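Cardboard divider box

A cardboard divider box (I also hear cell box, grid box, partition box, and in my own house "the egg thing") is an open box split into small compartments by thin strips of cardboard. It's used for shipping breakable stuff, and afterward for sorting pretty much anything small enough to fit in a cell. I've been writing up household containers for this site for a while now, and this is the entry I get the most mail about, so I've made it longer than the one on shoeboxes.

Construction

The inside of a divider box is a set of flat strips with slots cut halfway through them. Strips going one way have their slots facing up, strips going the other way have theirs facing down, and you slide the two sets together until they lock into a grid. No glue needed! The grid then drops into the outer box and the walls hold it square. Lift it out and it folds flat like a fan, so you can keep a stack of them behind a bookcase (I do).

The strips are usually thinner than the outer walls. Some are plain chipboard, the gray or brown stuff on the back of a writing pad, and some are thin corrugated board. Chipboard gives you neater cells and corrugated gives you better padding. I like chipboard for sorting, but it creases if you lean on it, and a creased strip never stands up quite straight again.

Sizes

You'd think there would be a standard and there really isn't. The number of cells depends on whatever the box was made to carry. Glassware boxes tend to have big square cells, ornament boxes have smaller ones, and the boxes that small parts come in can have cells barely wide enough for two fingers. Hamidreza Naseri, who edits the packaging pages here, once measured the cells in every divider box in his garage and got 46 boxes into it before he gave up on finding a pattern. The biggest of his had 20 cells on one layer, and he keeps his holiday lights in it.

Names

"Partition" is the trade word for the whole folding insert. "Divider" can mean the insert or a single strip, depending on who you ask, and Boris Petkov and I have gone back and forth on it in the comments more than once. I use "divider" for the box and "strip" for the strip. A "cell" is one compartment. A "tray" has a low wall, and I'd only call something a box if the wall comes up at least as high as the strips.

Use on a desk or table

A divider box works best out in the open, with the lid flaps folded away or cut off, where you can see into every cell from your chair. Mine shares a table with a laptop, and I'd say put the box on the side away from the keyboard so your sleeves don't drag across it. Three columns is a comfortable width. With more than that you start losing track of which column you're in, and the far cells turn into the place where odd buttons go to live.

A laptop lid (first picture), and an open organizer on the same table as a laptop (second picture): 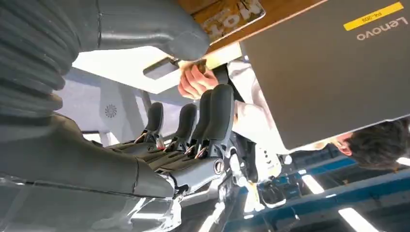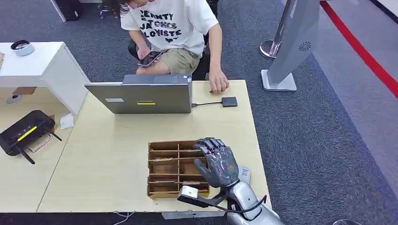
What to keep in one

Small, dry and light is the rule I go by. Sewing thread, fuses, film cans, seed packets folded in half, watch straps, key rings, chess pieces, rolled-up ties. Heavy hardware is a bad idea: screws work their way under the strips, and then you find them all in one corner when you tip the box. For very small items I line each cell with a paper muffin cup, a trick I got from a reader and have been passing off as mine ever since.

Labels can go on the top edge of a strip, but the edge is so narrow that it's easier to draw a little map of the grid and tape it to the outside wall.

Care and repair

Old tape is the main nuisance. If you peel it fast it takes the top layer of the board with it, so go slowly and pull it back flat against itself. A bit of leftover residue does no harm apart from collecting lint. (You can dust it with cornstarch if the stickiness bugs you.)

A torn slot can be patched with a strip of paper tape on both sides. If the grid has gone loose and leans over, wedge a folded index card between the last strip and the wall. Damp is the one thing I can't fix. Once the board has gone soft it's ready for the recycling bin, and the insert can go in with the box as long as you take off any plastic tape first.

See also: egg carton, type case, muffin tin, tackle box, shoebox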